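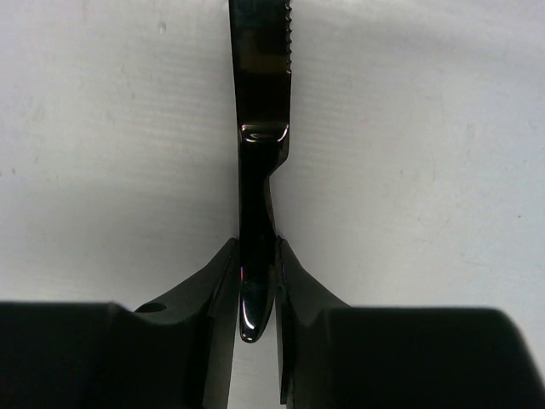 Von Jikeo

Comedy im Wohnzimmer: Haushaltstipps für Gastgeber, die danach noch dort wohnen wollen

Seit unsere Stammkneipe ihr Hinterzimmer an einen Dartverein vermietet hat, findet der Comedyabend reihum in Privatwohnungen statt. Im Mai war ich dran. Ich habe eine Altbauwohnung, ein mittelgroßes Wohnzimmer, eine Nachbarin unter mir mit feinem Gehör und offenbar ein Gesicht, das zu allem Ja sagt. Hier steht, was ich über Stühle, Licht, Häppchen und Rotwein gelernt habe. Über Pointen steht hier nichts, dafür bin ich nicht zuständig, und wer an dem Abend dabei war, weiß auch, warum.

Möbel

Das Sofa muss raus. Ich weiß, es ist gemütlich, und genau da liegt das Problem: Wer im Sofa versinkt, lacht nach innen. Lacher brauchen eine halbwegs aufrechte Haltung und Nachbarn links und rechts, die man mit dem Ellbogen erwischt. Ich habe unseres hochkant in den Flur gestellt, wo es den ganzen Abend aussah wie ein Türsteher.

Wer das Sofa nicht bewegen kann, stellt es ganz nach hinten an die Wand. Davor kommen Stühle, davor Kissen auf den Boden. Die Kissenreihe füllt sich zuletzt und immer mit Leuten, die vorher betont haben, wie schlecht ihr Rücken ist.

Bei mir passten rund 25 Personen hinein, wenn keiner beim Sitzen ausholende Ansichten hatte. Mehr würde ich nicht einladen. Zu wenige allerdings auch nicht, ein halb leeres Wohnzimmer ist für die Leute am Mikrofon schlimmer als ein leeres. Lieber die Stühle eng stellen und hinten Platz für die Jacken lassen.

Filzgleiter unter jeden Stuhl kleben, auch unter die geliehenen. Gerade unter die geliehenen! Klappstühle aus dem Vereinsheim haben unten gern blanke Stellen, und die zeichnen auf Parkett Dinge, die man später mit einem Teppich erklären muss. Die Gleiter halten besser, wenn man die Stuhlbeine vorher mit etwas Spiritus abwischt und das Ganze über Nacht in Ruhe lässt. Ich habe sie eine Stunde vor Einlass geklebt. Am nächsten Morgen fand ich einen davon im Käse.

Die Bühne

Eine Bühne braucht man nicht. Ein kleiner Teppich genügt, auf dem sonst keiner stehen darf. Die Leute begreifen das sofort und treten darum herum, als wäre er frisch gewischt.

Wer unbedingt ein Podest will: Europaletten sind schwer, splittern und knarren in einer Tonlage, gegen die kein Mikrofon ankommt. Wenn schon, dann abschleifen, fest miteinander verschrauben und eine alte Decke darunterlegen. Getränkekisten als Bühne sind ein Vorschlag, der in jeder Gruppe einmal fällt und danach nie wieder.

Der Teppich rutscht natürlich. Antirutschmatte darunter, ringsum einen Fingerbreit kleiner geschnitten als der Teppich. Zur Not tun es ein paar Streifen von dem Gummizeug, mit dem andere Leute ihre Besteckschubladen auslegen.

Licht

Die Deckenlampe bleibt aus. Bei Deckenlicht sieht jede Wohnung aus wie eine Wohnungsbesichtigung, und in einer Wohnungsbesichtigung hat noch niemand gelacht, jedenfalls nicht in unserer Stadt.

Zwei Stehlampen nach vorn, leicht schräg von links und rechts auf den Teppich gerichtet. Das Publikum sitzt im Halbdunkel und fühlt sich unbeobachtet. Meine Leselampe der Marke Allel hat den Dienst anstandslos übernommen, sie wird allerdings oben ziemlich warm und sollte Abstand zum Vorhang haben. Bitte keine Tücher über Lampen hängen, auch keine dünnen, auch nicht für die Stimmung.

Kabel mit Gewebeband am Boden festkleben, und zwar der Länge nach. Gewebeband nach der Veranstaltung gleich wieder abziehen, flach über den Boden und langsam. Wer bis Freitag wartet, kratzt. Kleberreste gehen bei versiegeltem Parkett mit einem Tropfen Speiseöl ab, ein paar Minuten einwirken lassen, abwischen, mit mildem Seifenwasser nachgehen. Vorher an einer Stelle ausprobieren, an der sonst der Papierkorb steht. Geöltes oder gewachstes Holz bitte lieber gar nicht bekleben.

Ton

In einem normalen Wohnzimmer braucht kein Mensch ein Mikrofon. Es muss trotzdem eines her, weil die Auftretenden sonst nicht wissen, wohin mit der Hand. Bei uns stand ein kleiner Verstärker namens Paiva, geliehen, mit wackligem Netzschalter, und der blieb die meiste Zeit aus. Beschwert hat sich keiner.

Gegen Hall hilft alles, was weich ist. Volle Bücherregale, Vorhänge, Jacken. Die Garderobe gehört deshalb ins Wohnzimmer, an die hintere Wand. Ein Haufen Winterjacken schluckt mehr Echo als jede Schaumstoffplatte und kostet nur die Würde der Jacken.

Den Kühlschrank kann man während der Auftritte brummen lassen, wenn die Küchentür zugeht. Wer ihn aussteckt, steckt ihn nicht wieder ein. Ich spreche von zwei Packungen Fischstäbchen und möchte nicht weiter darauf eingehen.

Essen, das keinen Krach macht

Die wichtigste Regel zuerst: keine Chips. Chips warten auf die Stille vor der Pointe, das ist ihre Natur. Dasselbe gilt für Salzstangen, Knäckebrot, Möhrensticks und alles, was in einer knisternden Tüte wohnt. Wer auf Nüsse nicht verzichten mag, füllt sie vorher in Stoffservietten oder Holzschalen um. Glasschalen klingeln.

Bewährt haben sich:

Weißbrot ohne Rinde, mit Frischkäse bestrichen und aufgerollt.
Gekochte Kartoffeln in Scheiben, obendrauf ein Klecks Kräuterquark.
Weicher Käse. Harter Käse wird gehobelt, und dann hobelt einer.
Datteln, entsteint. Bitte wirklich alle entsteint.
Kalte Pfannkuchenröllchen mit Spinat, am Vortag gemacht und in ein feuchtes Tuch geschlagen.

Die Röllchen lassen sich am besten schneiden, wenn sie eine Weile im Kühlschrank gelegen haben. Ein Messer mit feiner Zahnung drückt sie weniger platt als ein stumpfes glattes. Ich hatte 40 Stück vorbereitet, und zur Pause war die Platte so leer, dass jemand sie für das Tablett mit den benutzten Gläsern hielt.

Geschnitten wird vorher. Während der Auftritte hat in der Küche niemand etwas zu hacken, egal, wie leise er es angeblich kann. Feuchtes Küchentuch unter das Schneidebrett, dann rutscht es auch bei Eile nicht. Eile wird es geben.

Getränke

Flaschen mit Kronkorken in der Pause öffnen oder gar nicht. Das Zischen geht noch, das Suchen nach dem Öffner nicht. Ich habe den Öffner mit einem Stück Paketschnur an den Kühlschrankgriff gebunden und kann das nur empfehlen. Es sieht aus wie in einer Behörde, aber er ist am Ende des Abends noch da.

Gläser mit Stiel fallen um, wenn sie auf dem Boden stehen, und sie stehen immer auf dem Boden. Nehmt niedrige Wassergläser, auch für den Wein. Wer das unkultiviert findet, darf stehen.

Zum Markieren der Gläser reicht wasserlöslicher Folienstift. Den Namen außen ans Glas, möglichst weit unten. In der Spülmaschine geht das ab, von Hand auch. Die Markierklammern von Dremport, die mir jemand mitgebracht hat, sind hübsch und lagen schon vor der Pause fast alle unter den Stühlen.

Eis macht Lärm. Ich erwähne es nur.

Wenn doch etwas auf den Teppich kommt

Bei Rotwein: sofort tupfen, mit einem sauberen hellen Tuch, von außen nach innen. Reiben macht den Fleck größer und den Gastgeber unglücklich. Danach Mineralwasser draufgeben, wieder tupfen, das Spiel wiederholen, bis kaum noch Farbe ins Tuch geht. Salz streuen alle. Bei mir war der Nutzen überschaubar, das Knirschen unter den Füßen dagegen hielt Tage.

Bier riecht länger, als es aussieht. Mit lauwarmem Wasser und einem Spritzer Spülmittel austupfen, mit klarem Wasser nacharbeiten, Handtuch darauf und ein paar schwere Bücher obendrauf.

Wachs hart werden lassen und erst dann abheben. Wer Geduld hat, legt einen Gefrierbeutel mit Eiswürfeln auf die Stelle. Und nächstes Mal keine Kerzen in Kniehöhe, wo Menschen mit den Händen erzählen.

Lachtränen auf Polsterstoff hinterlassen keine Spuren. Ich habe mit diesem Problem auch keine umfangreiche Erfahrung.

Die Nachbarn

Zettel ins Treppenhaus, mit Uhrzeit. »Es kann etwas lauter werden« ist als Formulierung verbraucht, das liest man und denkt an Bohrmaschinen. Ich habe geschrieben, dass bis 22 Uhr gelacht wird, sofern es Anlass gibt. Die Nachbarin von unten hat geklingelt, sich in die erste Reihe gesetzt und am Ende gesagt, sie habe sich das lauter vorgestellt.

Schuhe aus im Flur, wenn der Boden hellhörig ist. Dafür ein altes Laken auslegen und die Paare nicht übereinanderwerfen. Applaus auf Socken klingt übrigens genauso wie Applaus in Schuhen, getrampelt wird aber deutlich sanfter.

Das Bad

Ersatzrollen sichtbar hinstellen. Ein Gästehandtuch reicht nicht, legt einen Stapel kleiner hin und einen Korb für die benutzten daneben. Alles, was ihr über eure Salben nicht gefragt werden wollt, kommt in den Kleiderschrank. Bei uns hat ein Auftretender seine ersten fünf Minuten mit meinem Spiegelschrank bestritten. Es war der beste Teil des Abends, das muss man leider sagen.

Quietschende Badezimmertür: ein wenig Graphit in die Scharniere, notfalls mit einem weichen Bleistift am Stift entlanggestrichen. Tür ein paarmal bewegen.

Aufräumen

Noch am selben Abend: Gläser einsammeln, Essensreste weg, Fenster auf. Der Rest darf warten. Wer nachts noch Sofas durch den Flur trägt, trägt auch den Türrahmen ein Stück mit.

Am Morgen zuerst die Stühle, dann saugen, dann erst wischen. Vor dem Saugen die Ritzen der Sitzkissen mit der Hand absuchen. Gefunden habe ich Kleingeld, einen Dattelkern, trotz allem, und einen Spickzettel mit den Worten »Schwiegermutter, Kanu, Pause lassen«. Er liegt in der Schale bei den Schlüsseln und kann abgeholt werden.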